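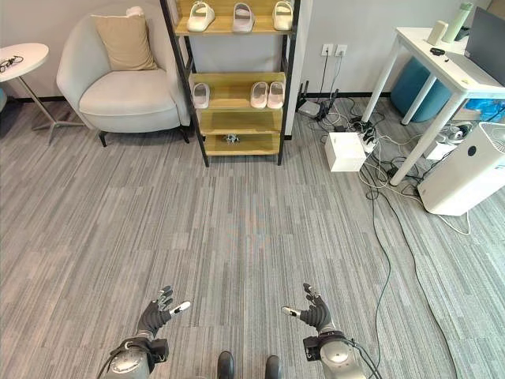 Cuaderno del taller, julio. Encuadernación y reparación de papel. Sigo con el atlas escolar.

Empiezo a las 9:14 con el engrudo, que es lo que más ganas tenía de repetir. La tanda anterior salió con grumos y la tiré entera. Esta vez he dejado el almidón de trigo en remojo toda la noche en la nevera, y vaya diferencia: ha espesado parejo, translúcido, sin una sola bolita. Proporción 1 a 4 en volumen, fuego bajito, cuchara de madera, sin parar de remover. Luego dos pasadas por el tamiz de crin. Queda como una crema y huele a pan (¡me encanta ese olor!). Para las charnelas lo rebajo con agua destilada hasta que cae del pincel en hilo.

Lomo: la cola vieja es animal, muy cristalizada. Cataplasma de metilcelulosa, quince minutos, y espátula de hueso. Salió a tiras largas desde la cabeza hasta el tercer cuadernillo; a partir de ahí se agarra más y hay que repetir. En el segundo nervio apareció un trozo de papel impreso usado como refuerzo, con letra muy pequeña, parece una lista de precios de semillas. Lo he despegado entero. Está secando entre tisú y secante, y va a la carpeta de hallazgos con el resto.

Paginación comprobada: 151 páginas numeradas más las láminas. La 87 y la 88 están sueltas y la 112 tiene un desgarro en diagonal que entra en el mapa. Ojo, ese mapa lleva un verde que se mueve con el agua. Prueba con hisopo en una esquina: tiñe enseguida. Así que ahí nada de engrudo rebajado. Voy con tisú preencolado y reactivado con alcohol. Hice dos pruebas sobre un retal con un verde parecido y el halo ni se nota. Contentísima con esto, llevaba tiempo queriendo una excusa para usarlo.

Papel japonés. Jolien Jacobs me pasó tres muestras del paquete de Praninier. La más fina es una maravilla para láminas, se pierde en cuanto seca. La mediana tiene la fibra más larga y rasga precioso con el pincel de agua, unas barbas larguísimas. Me quedo con la mediana para los fondos de cuadernillo. La gruesa, para otra cosa, demasiado cuerpo aquí. Apuntar: pedir también el tono crema, el blanco canta junto a este papel.

Costura: hilo de lino 18/3, encerado a mano. Cuatro cintas en lugar de los cordeles que traía. Lo discutí un rato con Sanne Bakker, que prefiere respetar los cordeles, y tiene su parte de razón, pero el libro se va a abrir mucho y con cordel el lomo trabaja peor. Acordamos guardar los originales en un sobre y dejarlo todo escrito en la ficha. Los agujeros antiguos se aprovechan casi todos.

Prensa: la Bolstead chica vuelve a cerrar torcida. He metido una cartulina bajo el plato izquierdo y mejora, pero hay que mirar el husillo antes de prensar las tapas. Si alguien la usa, que apriete poco y compruebe con la escuadra.

Tela para las tapas: la azul de Gautam me gusta mucho más que la gris. Tiene un grano muy regular y no traspasa la cola. Corté una tira de prueba y la pegué sobre cartón de 2,5 mm con mezcla de engrudo y PVA a partes iguales. Al secar tira un poco, así que habrá que compensar por dentro con papel kraft, la fibra en el mismo sentido.

15:40. Cuadernillos 1 a 6 reparados y bajo peso. ¡Qué gusto pasar la mano por los lomos y que no pinche nada! El 7 tiene moho inactivo en el margen inferior, queda aparte en su bolsa hasta que le pase el aspirador con filtro.

Pendiente:
Goma en polvo, queda medio bote.
Lija de grano 2000 para repasar las plegaderas.
Segunda cataplasma en el lomo, del cuarto cuadernillo al pie.
Preguntar en Skilbridge si les queda cinta de lino de 14 mm, la de 16 se ve basta.
Cambiar el agua del engrudo guardado.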